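Trokside workshop releases plans and simulation files for the Dikus two-finger gripper

15 Feb 2021 — for immediate release
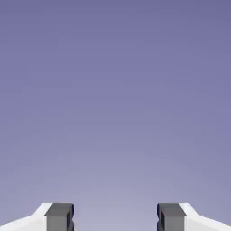 Can the gripper be built without a milling machine?
Every part of the Dikus can be 3D printed or cut with hand tools, and the only bought-in items are the servo, the screws and the bearings.

Trokside, a shared workshop with 70 members, has published the full build files for Dikus, a parallel gripper designed for small home-built robot arms. The release contains printable parts, a wiring diagram, control code and a simulation model, so that builders can test a grasping routine before any plastic is printed.

The model shows the gripper with white finger housings and dark grey pads. Pads and housings are separate parts in the build files as well. A worn pad is changed by removing two screws, and the housing stays on its rail.

Maximum opening is 94 mm. The fingers are driven by a single servo through a rack and pinion, and travel from fully open to fully closed takes about 2000 milliseconds at the default setting. Speed can be raised in the control code, but the workshop advises against this until the rack has been greased and run in.

"Most of the work went into the rail," said Aranka Dudás, who drew the mechanical parts. "The first version jammed when the load was off centre. We lengthened the carriage and the fault has not come back."

The simulation model was written by Bláthnaid Ní Bhriain. It uses the same joint limits and command format as the physical gripper. "You can move a script from the model to the bench by changing one line — the port name," she said. "Friction at the pads is still a rough value and should be measured on each build."

The control board is Kiani, an earlier Trokside project whose files are included in the package. Builders using another board will need to supply a 90 Hz command signal and a separate supply for the servo.

A wrist joint, under the working name Benum, is in development. No release date has been set.

The files are free for private and educational use. Enquiries should be sent to the Trokside workshop desk.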